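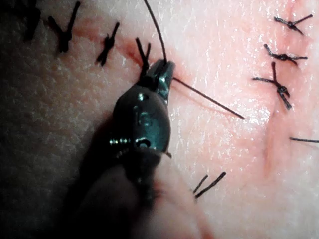
Foro Adodau > Prácticas y material > Pads de sutura

Tema: ¿Merece la pena el pad "realista" de Lokton o es puro marketing?
165 respuestas, mostrando las más recientes

puntosimple
Escrito el viernes, 22:14
A ver si alguien me saca de dudas. Llevo desde julio con el pad básico de Skulletell y todo el mundo me dice que me pase al de Lokton, que si los poros, que si el brillo, que si parece piel. Yo los poros los veo, no digo que no. Lo que no veo es en qué me ayuda un poro a hacer mejor un nudo. ¿Alguien que lo haya usado más de una tarde?

catgut_y_cafe
Mensajes: 2.624
El brillo no te enseña nada. Lo que cuenta es que la superficie aguante la tensión del hilo sin rajarse, y eso no se ve en ninguna foto. Desconfío de cualquier material que se vende por lo bien que sale.

marejada_sur
Pues yo lo tengo y no lo cambio. Con el básico metía la aguja como quien cose un cojín. Con este noto la entrada, y si tiro de más el borde se me arruga y lo veo enseguida. Para mí eso ya vale la diferencia.

catgut_y_cafe
Mensajes: 2.624
Eso lo notas con un muslo de pollo y te sobra para la cena.

marejada_sur
El pollo lo probé. La grasa se te pone en los guantes, el nudo resbala y a la media hora huele la habitación entera. Cada cual.

puntosimple
¿Y lo rojo? Porque unas manchas junto a la incisión quedan muy dramáticas, pero a mí lo que me preocupa es dejar de distinguir el hilo negro justo donde está el nudo.

lazo_invertido
Eso es un argumento a favor, creo yo. Con todo limpio y bien iluminado anuda cualquiera. Otra cosa es que sirva para empezar. Yo no lo usaría hasta tener el punto simple dominado en seco.

catgut_y_cafe
Mensajes: 2.624
Ahí estamos de acuerdo, apuntadlo. Y otra cosa: cortad los cabos. Veo pads con dos líneas de puntos y las hebras sueltas por todas partes, y luego no hay manera de saber qué nudo ha quedado plano y cuál se ha girado. Antes de gastar en piel bonita, tijera.

marejada_sur
Los cabos largos los dejo a propósito para repasar los nudos al final. No es dejadez.

catgut_y_cafe
Mensajes: 2.624
Permíteme que lo dude.

bisturi_romo
Llego con una pregunta de bolsillo. ¿Alguien ha comparado con el de Solberg? Tiene 3 capas y el vendedor jura que aguanta 300 puntos. No sé quién los habrá contado, la verdad.

lazo_invertido
Lo tuve. La capa de arriba se despega de la segunda si entras muy cerca del borde. Entrando con margen va bien. Lo de los puntos que aguanta no me lo creo, pero tampoco me puse a comprobarlo.

puntosimple
O sea, que el caro brilla, el mediano se despega y el barato es un cojín. Pues sigo con el barato hasta que se deshaga y luego ya veré. Si alguien vende un Lokton usado pero sin cortes en el centro, que me escriba por privado.

marejada_sur
El mío no, que le queda mucha vida.

bisturi_romo
Me apunto a lo del usado. Y sigo sin saber si los de Solberg mandan las agujas aparte o hay que comprarlas.

lazo_invertido
Aparte. Y mira bien el tamaño, que a mí me llegaron demasiado gruesas.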